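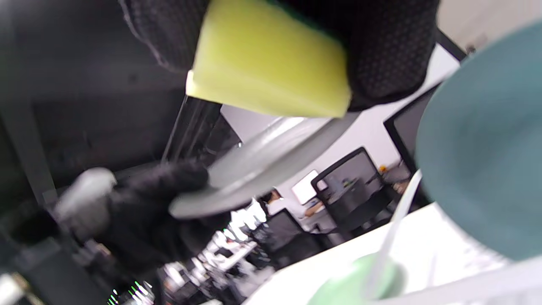

Sponge to plate at the Sarken office counter, gloves on.

Rallovley dish data: what the 39 bad runs tell us, and what they don't

Sarken has put out its account of the grip fault that stopped dish handling work at the Irkelville office in May. It is four pages long and very sure of itself. I have read it twice and I am less sure.

The facts, as far as they go. Rallovley is the project that teaches a two-finger gripper to wash and stack plates, using recordings of people doing the same job by hand. By the time of the stop it had 2,436 recordings on file. On a Monday, shortly after 10 a.m., the test arm closed on a dinner plate with far more force than it was supposed to use, and the plate broke. A piece went past Demyd Melnychuk, who was standing where the floor tape says you may stand. He was not hurt. The arm kept squeezing what was left until Danylo Tymoshchuk hit the stop button.

Sarken's explanation is that the force readings in one batch of recordings were off. A sensor had drifted, the batch went into training anyway, and the arm learned to hold plates too hard. The company counts 39 bad runs out of 694 in that batch, says they have been pulled, and says the problem is closed.

Maybe so. But look at how the work is done. A plate being scrubbed is held at a steep tilt by one hand while the other presses a sponge toward it. Both hands wear dark gloves, with grip dots on the one that has the sponge. How hard is either hand pushing? The video can't say. If the force number stored next to the video is wrong, a reviewer watching the clip will see an ordinary bit of dishwashing and pass it. Reviewers did pass it, all 39 times.

Willy Mertens, who ran the review for Sarken, told me the 39 were found by comparing each run's force curve with the batch average. I asked what happens if the average has drifted too. He said that was "a fair question" and that he would get back to me. He has not so far.

Then there is the arm. Bad training data may explain why it squeezed too hard. It does not explain why nothing told it to quit. There was supposed to be a force limit in the controller, separate from anything learned, and the report gives it a single sentence: the limit was "set to a value suited to earlier hardware." Myroslav Kostiuk, who serviced the arm until last year, says he asked for that value to be lowered when the new gripper went on. Sarken says it has no record of the request. I can't settle that one, and the report doesn't try.

Volodymyr Polishchuk of Greenberg, the outside firm brought in to check the fix, has signed off on a restart with 5 conditions. The two I care about are a hard force limit tested before each shift and a clear screen between the arm and anyone watching. The first is in place. The screen is on order, and Sarken wants to start again without it, at reduced speed.

Reduced speed would not have helped in May. The plate was already in the grip and the arm was hardly moving. What broke it was force, and the report's own chart on page three shows as much.

Tymoshchuk says he will not run the arm until the screen is bolted down. Sarken's answer is due Monday, and we will print it in full when it comes.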